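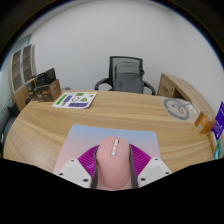
Wireless mouse stutters when the external drive is plugged in
Posted in: Peripherals and input devices
886 views

Matilde Marinho
May 29, 2019

I have a 2.4 GHz wireless mouse with a small USB receiver. It works properly on its own. When I plug in an external hard drive and start copying files, the pointer begins to lag, jumps across the screen and sometimes stops for a second or two. Clicks are missed as well. When the copy finishes the pointer goes back to normal.

Details:

The computer is a Trivarness small desktop case, kept on the floor under the desk. The receiver is in a rear USB port. The drive is a Kokcombe portable model with a short USB 3.0 cable, plugged into the port directly beside the receiver.

Already tried: new battery, a different mouse mat, no mat, reinstalling the driver, and turning pointer acceleration off. None of these made a difference. Processor use during a copy is low, so I do not think the machine is simply busy. The wired keyboard is not affected.

The fault started in April, when I bought the drive. I back up over 200 GB at a time, so waiting for the copy to end is not practical. Is the drive faulty, is the mouse faulty, or is there a setting I have missed?

Bargate

Probably the mouse. Cheap receivers do this. Buy a wired one.

Tomás Fonseca

Neither device needs to be faulty. What you describe is a known form of radio interference. USB 3.0 signalling produces broadband noise, and part of it falls in the 2.4 GHz band that your mouse uses. The noise comes from the connector, the cable and the drive enclosure. A receiver in the next port sits only a few millimetres from the source, while the mouse is up on the desk and transmits at very low power. The receiver then loses packets, and lost packets show up as lag and missed clicks.

The keyboard is wired, so it has no radio link to disturb. The processor load is low for the same reason: the data never reaches the computer.

To confirm the cause before spending anything:

Leave the drive where it is and start a large copy. While it runs, move the receiver to a front port. If the pointer improves at once, you have your answer.

If there is no free front port, plug the drive into a USB 2.0 port and repeat the copy. These ports usually have black or white plastic inside, and USB 3.0 ports are often blue, although not all makers follow this. Check the manual. The copy will be much slower, but the pointer should behave.

For a lasting cure, use a USB 2.0 extension lead for the receiver and bring it up on to the desk, near the mouse and away from the drive. A one metre lead is enough in most rooms. Distance matters more than anything else in this case. A case on the floor is a poor place for a receiver in any event, as the metal panel and the desk both stand between it and the mouse.

Also look at the drive cable. Poorly shielded cables radiate more. If yours is the one supplied with the drive it may be perfectly good, but a cable with a loose or bent plug should be replaced. Keep the drive itself away from the receiver too, as the enclosure can radiate even when the cable is sound.

Changing the Wi-Fi channel will not cure this fault, though a busy 2.4 GHz network can add to it. If your router offers 5 GHz, put the computer on that band.

Two settings are worth a look if the lead does not help. In Device Manager, open the properties for each USB Root Hub and clear the box that lets the computer turn the device off to save power. In the power plan, disable USB selective suspend. These normally cause a delay after the mouse has been idle and would not explain a fault that follows file copying, so I would leave them until last.

Matilde Marinho

Moved the receiver to the front during a copy and the lag was nearly gone. With an extension lead up to the desk it has gone completely, over 3 full backups. The drive is still in its rear USB 3.0 port at full speed. The power settings are unchanged.

Pinheiro

Same symptoms here with a laptop. I only have 2 ports and they are on the same side. Would a hub do instead of a lead?

Tomás Fonseca

A USB 2.0 hub on a cable will work, as it moves the receiver away in the same manner. Put only the receiver on it and leave the drive in the laptop. Avoid a USB 3.0 hub with both devices in it, as that brings them back side by side.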